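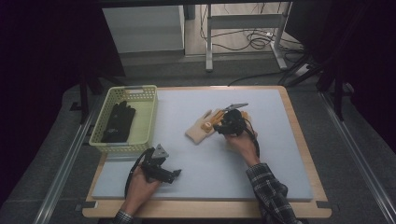 wivska_gal
What do you all wear for pruning roses? My hands are shredded and it's only August.

mulu_t
Long goatskin gauntlets, the kind that go up to the elbow. Mine have done two summers on a hedge of ramblers and I've had one thorn get through, on the thumb.

stirnelby77
Gotta disagree with mulu. Gauntlets are great for the big canes but I can't feel a thing in them, and I end up cutting the wrong stem (RIP my Skendik climber). I use cheap knit gloves with the coated fingers and just go slow.

mulu_t
Knit on a rambler?? The thorns go right through the back of the hand!

stirnelby77
Then don't stick your hand in the middle of it lol. Cut from the outside in.

songul_y
I'm with stirnelby for deadheading and with mulu for the hard prune in late winter. Also wivska_gal, if you're shredded in August you may be cutting too much. I only take off spent blooms now, down to the first good set of 5 leaves.

wivska_gal
Uh oh. I took mine down by half on Monday.

songul_y
They'll probably live! Water them well and skip the fertilizer for a bit.

mulu_t
Agree on the water. And get the gauntlets, size up if you're between sizes, the leather ones run small.

stirnelby77
Knit ones. Final answer.

wivska_gal
OK ordering both, will post the roses in spring if there are any left.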